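July 6, 2024
By Cyrill Ammann
Shares 165 | Comments 2

4.2 Changes to bench work after automated handling

Before March, staff at the Vitemell site moved each household item by hand between the sorting shelf and the inspection bench. The Ferkix handling cell took over most of these transfers. We logged 2,607 transfers over the study period and coded each by who, or what, began it and who finished it. In 92 cases a worker stepped in before the cell had completed its move.

The main change for workers was in where their attention went. Lifting and carrying fell, while time spent looking down at a bench, checking fixtures and electronics, rose. Several staff described the new work as quieter but more tiring for the eyes and neck. Two asked that the colour of the status lights be changed — a request the site has since met.

Talk between benches also dropped. Under the old layout, workers met at the shelf many times an hour. Under the new one, they stay at separate stations and speak mostly when a fault occurs. Boltska, which supplied the scheduling software, had not treated this as a design matter. Figure 6 gives a view across the work area from tabletop height, with the small shelf and containers in the foreground and two staff at benches behind. 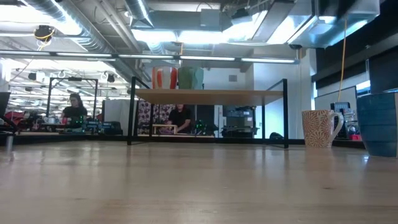 Figure 6. Tabletop with shelf, containers and patterned mug; two people at work areas behind.

Following Vídalín's model of shared tasks, we treat these stations as linked even where the people at them work alone. Pay grades were left as they were — an issue taken up in Section 5.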